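Chapter 3
Containment of Soft Goods

3.1 Scope of the chapter

The previous chapter dealt with rigid articles, whose outer dimensions do not change when they are put away. Cloth has no fixed outline. A blanket may occupy a flat area on a shelf, a narrow roll in a drawer or a loose mound in a basket, and its weight is the same in each case. The storage volume must therefore be stated together with the method of placing.

Two methods are treated here. In ordered placing, the cloth is folded to a set size before it reaches the container. In free placing, it is gathered and lowered in without a fold plan, then pressed until it sits within the walls as far as it will go. Ordered placing is covered in Sections 3.4 to 3.6. The present section and the two that follow deal with free placing, which is the commoner method in households and the less often described.

3.2 Terms

The rim plane is the flat surface passing through the upper edge of the container. Cloth standing above this plane is called the crown. The fill is all cloth below it. Springback is the rise of the crown after pressure is removed; it depends on the fibre, the thickness of the cloth and the number of trapped air pockets.

Pressure should be applied at two points, one towards each end of the long side. A single central push drives the middle down and lifts the ends, and the crown is then merely moved from one place to another -- a fault that Berhe terms end-lift. 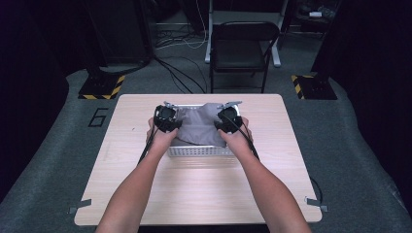
Figure 3.1 Free placing: grey cloth pressed at two points in a perforated white basket. Folds stand slightly above the rim.

The crown in Figure 3.1 is low. A low crown is acceptable where the basket is to stand open, but must be removed if a lid is to be fitted or a second basket stacked on top. The usual remedy is to lift out the uppermost layer, turn it under at the edge and press again.

Perforated walls let trapped air escape sideways as the cloth is compressed. In a solid-walled box most of it must leave through the top, and pressing should be slower.

3.3 Measuring the crown

Lay a straight batten across the rim at each end and measure from the rim plane to the highest fold. Hviid recommends a wait of 40 seconds after the hands are removed, so that springback is largely complete -- readings taken sooner will be low. Take 3 readings and record the greatest.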